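Chapter 2
Buying Fresh Food: How Shops Store, Show and Price Their Vegetables

In this chapter you will learn why fresh vegetables lose weight after harvest, how a shop decides on the size in which it sells them, and how to calculate the real price of what you eat. You will need the results of the kitchen scale exercise in Chapter 1, so keep your notebook near.

2.1 A vegetable is still living

When a cabbage is cut from its root, it does not die at once. It continues to breathe. It takes in oxygen, uses up its own sugar and gives off water and a little heat. We call this process respiration. All vegetables respire after harvest, but they do so at very different speeds. Spinach, peas and sweetcorn respire fast and must be eaten soon. Onions, potatoes and firm winter cabbages respire slowly, and under good conditions they can wait for weeks or even months.

Temperature has the strongest effect on this speed. In a warm kitchen a lettuce becomes soft in a day or two, while in the refrigerator the same lettuce stays crisp for much longer. Cold does not suit every vegetable, however. Cucumbers and aubergines come from warm countries, and if they are kept too cold they develop wet spots under the skin. This is called chilling injury.

The second effect is the loss of water. A leaf has a large surface for its weight, and water leaves through this surface all the time. Wrapping helps, and so does damp air. A root has less surface and a thicker skin, so it dries more slowly – but if you leave the green tops on your carrots, the tops will pull water out of the root. Remove them as soon as you come home.

2.2 Whole or cut?

Large vegetables present the shopkeeper with a question. A Chinese cabbage, also called napa cabbage, can be too big for a person who lives alone. If it is sold only whole, many customers will pass by. If it is sold in halves, more people will buy, but the cut face dries and turns brown, and the shop must sell the halves quickly. The harder parts of the leaf, near the base, usually keep their white colour longer than the thin edges.

Halves are normally laid with the cut face upward. The customer can then judge the inside for himself: the leaves should be packed closely, pale yellow in the heart, with white ribs and no dark lines between them.

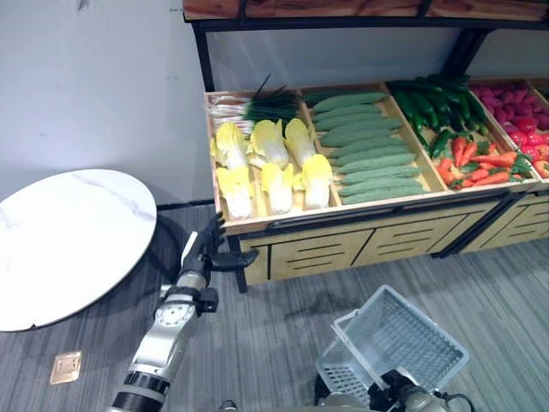

2.3 The price you see and the price you pay

Most vegetables are sold either by weight or by the piece. The price by weight is easy to compare between shops. The price by the piece is not, and you have to weigh the vegetable yourself.

But there is also a second difference. You do not eat everything you buy. The outer leaves, the stalk, the peel and the roots are removed in the kitchen. The part which remains is called the edible portion. To find the true price of your food, divide the price you paid by the weight of the edible portion.

Consider two shops in the same street, Asante and Utell. Asante sells a whole cabbage, and Utell sells the same kind in halves with the outer leaves already taken off. The halves cost more per kilogram. A student buys one half from Utell and throws away only 20 grams. Another student buys the whole cabbage from Asante, and after trimming finds that 146 grams have gone into the bin. Which of them paid less for the part that was eaten? We cannot answer before we know both weights and both prices, and you will meet this kind of problem again in Exercise 2.

Many households also forget the food that is trimmed well, put away and never cooked. A cheap whole cabbage of which nearly half is thrown away at the end of the week has the same true price as one which costs almost twice as much and is eaten completely.

2.4 Words to know

Respiration: the process by which a living plant part uses its sugar and gives off heat.

Chilling injury: damage to a vegetable kept at too low a temperature, although it is not frozen.

Edible portion: the weight that remains when all the parts we do not eat have been removed.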